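Home | Notebook | Projects | Archive | About

Notebook: kerb parking count and street section, Ponce Street

Jun 28, 2025 - 4 min read

Print | Email this

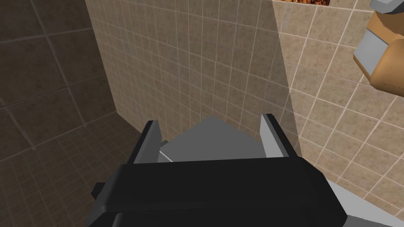
Where things are up to

Second full pass at the Ponce Street parking data done. The count sheets from both sessions are typed up and merged. Total is 1,319 observations across the study area, one row per bay per sweep. The December counts are in a separate tab and stay there until we agree on how to treat the school holidays.

The study area runs from the Elel Street roundabout to the rail crossing. I walked it again with the wheel and got 361 metres of kerb on the north side. The old plan has the same side a bit longer, and I think whoever drew it ran straight through the bus stop and the two driveways at the medical centre. Going with the wheel.

Marked bays on the north side: 53. South side still to be checked, as the line marking outside the bakery has worn off and people park there however they like.

Count method, for the next person

Sweep starts at the roundabout and goes east on the north side, back west on the south. Partial plates only, last three characters. Write the time at the start and end of each side, not for every car. If a car is across two bays, mark both as occupied and put an X in the margin. Loading zone gets its own line even when it is empty.

I had been leaving empty bays blank on the sheet. Don't do this. When it came to typing up I couldn't tell an empty bay from one I had missed, and I had to drop one whole sweep. A dash for empty from now on.

What the sheets show so far

The bays in front of the shops turn over quickly until mid-morning, then the same partial plates sit there past the signed limit. Outside the library it is the reverse - quiet early, full by lunch, cleared by four. The far end near the crossing is never full in any sweep. It is a short walk from there to the shops, but there is no shade and the footpath narrows to a single slab beside the substation.

I don't want to say much about overstays yet. Three characters will give some false matches, and the sweeps are far enough apart that a car could leave and come back.

Street section

Drew up 2 options for the cross-section at the library.

Option A keeps parking on both sides and takes the width for the footpath out of the traffic lanes. Drainage stays where it is. The bus turning in from Elel Street is tight, and I haven't got a swept path I trust.

Option B drops parking on the south side between the library and the lane, widens the footpath and puts trees in the kerb extensions. Better for walking. The stormwater pit outside the library would have to move, and there is a gas main marked on the service plan close to where the trees would go. Depth not given. Need to ask for it before anybody gets attached to the trees.

The traders will look at B and see lost bays, so the occupancy table has to be next to it on the same sheet when it goes on display.

Software

Clullance export still writes the bay ID as a number and strips the leading zero. Fixed by hand this time. Set the column to text before import and it comes through properly.

Erudix licence was in use on the other machine most of the afternoon, so the map for the display board is only half styled. Base layer, kerb lines and bays are in. Labels are not. Colours need another look too - the orange for over the limit prints nearly the same as the red for no stopping on our printer.

To do

- South side bay check, early, before the bakery opens
- Ask the gas utility for main depth at the library
- Swept path for the bus, right turn in and left turn out
- Finish map labels, change the orange
- Decide what happens with the December tab
- New batteries for the clicker
- Put the measuring wheel back in the cupboard by the plan drawers, it has been in my boot for a fortnight

Print | Email this

Previous entry | Next entry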